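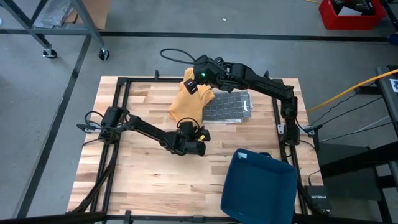 Budget for the bits round the arms as well

When I first priced up a pair of arms for the workshop I added up the arms and nothing else, and I was very pleased with myself for a whole Saturday! Then came the bench, the rails to bolt them to, the network switch, the cables (so many cables) and a tray to put things in. So now I keep a second page in the notebook just for extras, and I fill that one in first.

A few things I'd pass on:

Measure the reach before you buy the table. Two arms on opposite sides want to meet over the middle, and a top that's too wide means buying again.

Leave floor space all the way round. I put tape down on the concrete and walk about for an evening before ordering anything – you soon find out where you trip.

Start with cheap things to handle. A crumpled orange cloth is plenty hard enough for a gripper, and it costs pennies.

Put 20 per cent by for spares. My friend Edvin Fagerlund said 14 would do, and he's been borrowing my cables ever since.

Ask the supplier how long repairs take. Mine said 4 weeks, so the next order has a spare gripper on it.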